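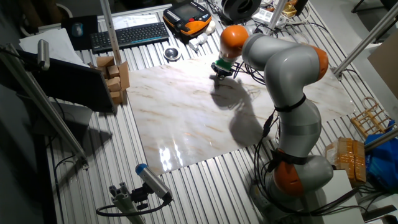

A robot arm over the worktable at the Brultgate laboratory.

Call for Participants: Robot Demonstration Study

The Cotum Laboratory at Brultgate invites adults to take part in a study of how people show a robot a task. Sessions begin in September and continue until all places are filled.

Participants will guide a robot arm through short tabletop tasks, such as picking up an object and setting it down at a marked point. Each task is performed in two ways: first by moving the arm by hand, then by remote control from a separate station. The recorded movements will be added to the Hailu collection, which is expected to hold more than 4,000 demonstrations when the study closes.

Who may apply

Applicants must be 18 or older, able to stand for periods of 28 minutes, and comfortable following spoken instructions in English. No experience with robots or programming is required. Left-handed applicants are encouraged to apply. Employees of Tusta, which supports the study, are not eligible.

What to expect

Each participant attends two sessions on separate days. A safety briefing is given at the first session, and a trained operator remains in the room at all times. Closed shoes must be worn, and long hair must be tied back. Participants may stop at any point and will still be paid for the session.

Compensation is $50 per session, paid by check or gift card.

How to apply

Application forms are available at the Brultgate front desk, Room 615. Completed forms should be returned to the same desk by noon on any Monday. Selected applicants will receive a consent form and a choice of session times by mail.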